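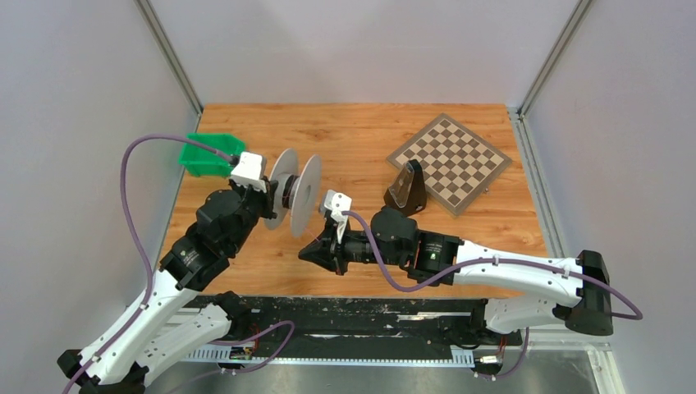
# Frequently asked questions about the Tresitz Seed Swap

We get a lot of mail in the weeks before the swap, and we love it! These are the questions that come up most, with answers as full as we can make them. If yours isn't covered, write to us through the contact form and we'll get back to you, usually in the evening once the watering is done.

## General

### What is the Tresitz Seed Swap?

It's a free get-together for people who save seeds from their own gardens and want to trade them for something new. You bring envelopes of what you have, put them out on the tables, and walk around picking up what you'd like to try. Vegetables, herbs, annual flowers, perennials, the odd grain – all of it is welcome. Last year's list ran to 234 varieties, and we were still finding beans we hadn't written down when the chairs were being stacked.

### When is it?

Always in March, early enough that you can still start tomatoes and peppers indoors with whatever you take home. Doors open at 8 in the morning for people setting out seeds, and trading starts an hour later.

### Do I need to bring seeds to take part?

No! Everybody starts somewhere, and a first-time gardener with empty pockets is as welcome as someone who has been saving squash for decades. Take a few packets, grow them, and if you can save some seed in the fall, bring it back next spring. If you can't, come anyway.

### How much can I take?

One packet per variety per household, and please leave the last packet of anything rare until the final hour. Apart from that there's no limit, though you'll be surprised how fast a small garden fills up on paper.

## Bringing your seeds

### What kinds of seeds can I bring?

Open-pollinated seeds, please – the kind that come true to type when you save them. Seeds from hybrid plants (usually marked F1 on a store packet) will sprout and grow, but the plants can be all over the place. If you have some you think are fun, put them on the "Mystery" table. It gets picked clean every year.

Leftover store-bought packets are fine too if they're less than three years old. Leave them in the original packet so people can see the date.

### How should I pack them?

Small paper envelopes are best. Coin envelopes are great, and so is folded scrap paper with a bit of tape. Please skip plastic bags unless your seeds are bone dry, as any moisture left inside will bring on mold.

As for how many seeds go in a packet:

- Tomatoes, peppers, eggplants: 10 to 15 seeds
- Beans and peas: 20 to 30
- Squash, melons, cucumbers: 7 or 8
- Lettuce, poppies, and other tiny seeds: a good pinch
- Corn: as many as you can spare, because a small patch pollinates badly

### What should I write on the packet?

The plant, the variety name if you know it, the year you picked the seed, and the town where it grew. Anything more is a treat. "Climbs to the gutter" or "kids eat these straight off the vine" tells people far more than a catalog does, and we read every single one.

### I don't know the name of my variety. Is that okay?

Absolutely. Some of our favorites came without a name. The yellow pole bean everyone calls Gumus got its name from the side of the box it arrived in, and it's now grown on half the balconies in town. Describe what you have as well as you can and let people fall for it.

### How do I know whether my seeds are still good?

Do a paper towel test. Put ten seeds on a damp towel, roll it up, slip it in a jar or a loosely closed bag, and keep it somewhere warm. Look after seven days (peppers and parsley can take two or three weeks, so don't give up on them). If eight of the ten have sprouted, you're in great shape. If only four or five have, write "sow thick" on the packet. Fewer than that, and they're better off in the compost.

## Saving seeds at home

### What's the easiest plant to start with?

Beans. Leave some pods on the plant until they're brown and rattle, shell them, and let them dry indoors for a couple of weeks. Lettuce is a close second, and it's so pretty when it goes to fluff.

### Why do I have to ferment tomato seeds?

You don't strictly have to, but it gets rid of the jelly around each seed, and that jelly holds back sprouting. Squeeze the seeds and juice into a jar, add a splash of water, and leave it for 72 hours. It will smell awful – put it on the porch. Then pour off the scum, rinse the seeds in a strainer, and dry them on a plate. Paper towels stick, and you'll be picking at them till Christmas.

### My squash crossed with something. What did I do wrong?

Nothing, that was the bees. Squash of the same species cross very easily, so zucchini and acorn squash will mix while zucchini and butternut usually won't. To keep one pure, tape a female flower and a few male flowers shut the evening before they open, then pollinate by hand in the morning and tape the female closed again. Tie some yarn on the stem so you can find the fruit later.

A word of caution: if a squash or zucchini from saved seed tastes bitter, spit it out and don't eat the rest. Bitter ones can make you sick.

### Where should I keep my seeds?

Cool, dark, and dry. A closed jar in the back of a bedroom closet works well. If you use the fridge, let the jar come up to room temperature before you open it, or water will settle on the seeds.

## On the day

### Is there food?

Yes, and it's good! Emel Bakery brings flatbreads and cheese pastries, and there's a soup pot going from late morning. Bring your own mug if you can.

### Are there talks?

Two short ones. This spring the first is on growing sweet potato slips on a windowsill, and the second is on the Molefe cowpea, a dry-garden variety that several of us tried last summer with huge success. It shrugged off a July without rain and went on flowering into September.

### Can I bring plants or cuttings?

Cuttings and divisions, yes, wrapped in damp newspaper and labeled. Potted plants, only if you've checked them for pests and are happy to take home whatever isn't picked up. No seed potatoes, please. Blight travels too well.

### Can I bring my kids or my dog?

Kids, please do – there's a table where they can plant a sunflower in a newspaper pot. Dogs will have to stay home. Our first year taught us how much they like dried corn.

### What happens to the leftovers?

They go into the lending drawers at the library, sorted by sowing month. You can help yourself whenever the library is open, all season long.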